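HOUSEHOLD WASTE AND RECYCLING
Unit 4: Plastics in the home
Tutor: Delyth Wogan

Before the session
Read the Skuden leaflet on kerbside collections and bring one piece of plastic packaging from your own kitchen. Wash it first.

1. What we covered last time

We finished paper and card. Two points to carry over: food and grease spoil a load of paper more quickly than people expect, and what a council will collect depends on who it sells to. The second point matters even more with plastics.

2. The word "plastic"

Plastic is a family of materials. Most are made from oil or gas, a smaller share from plants. They are made of long chain molecules called polymers, and the kind of chain decides how the material behaves when it is heated, bent or left in the sun.

For sorting, we divide them into two groups.

Thermoplastics soften when heated and set again when cooled. Most household packaging belongs here. In principle they can be melted and shaped again, though the quality usually drops a little each time.

Thermosets set once and won't melt again. Old electrical plugs, some pan handles and melamine plates are thermosets. They don't go in the recycling bin.

3. The numbers in the triangle

The number shows the type of plastic. It doesn't promise that the item will be recycled.

1 PET: drinks bottles, some food trays
2 HDPE: milk bottles, shampoo bottles
3 PVC: pipes, some cling film
4 LDPE: carrier bags, bread bags
5 PP: margarine tubs, bottle tops, takeaway boxes
6 PS: yoghurt pots, some throwaway cups, foam trays
7 Other: everything else, including mixed layers

Types 1 and 2 in bottle form are the easiest to sell on. Type 5 is now widely taken. Types 3 and 6 are the hard ones. Learn the first two and the last two for the short test.

4. What happens at the sorting plant

We will use the plant at Gredby for this, as Colette Brunet has let us have her notes from the January visit.

Mixed recycling is tipped on to a belt. Staff take out the obvious problems: nappies, hoses, bags of rubbish. A turning drum with holes lets small pieces fall through. Magnets take out steel, and a second kind of magnet pushes aluminium off the belt. Light sensors then read the type of plastic and jets of air blow each piece into its own channel.

Black plastic has long been a problem at the sensor stage, as the usual black colouring soaks up the light. Very small items are lost at the drum. Stacked pots may be read as a single item, so keep them apart.

5. Use once or use again

A throwaway item takes little material to make. A washable one takes more, and it needs hot water each time. The washable item comes out ahead once it has been used enough times, and how many depends on what it is made of and how it is washed. We will work through the Skulow canteen figures in class. The canteen serves 78 people at lunch, so small changes add up over a term.
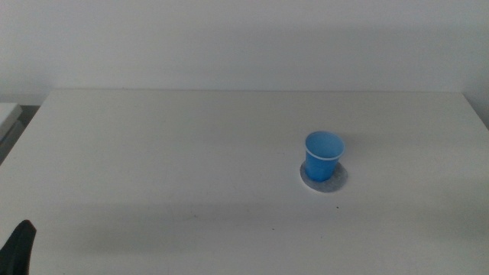
Can a plastic cup go in with the bottles?
It depends on the council. Some take cups with pots, tubs and trays, while others take bottles only, so check the local list before you put one in.

6. Task for next session

Keep a note of all the plastic your household throws away over 2 days. Record the item, the number in the triangle if there is one, and which bin it went in. Write "none" where you can't find a number.

Hand the sheet to Delyth or leave it in the tray outside the Postma room.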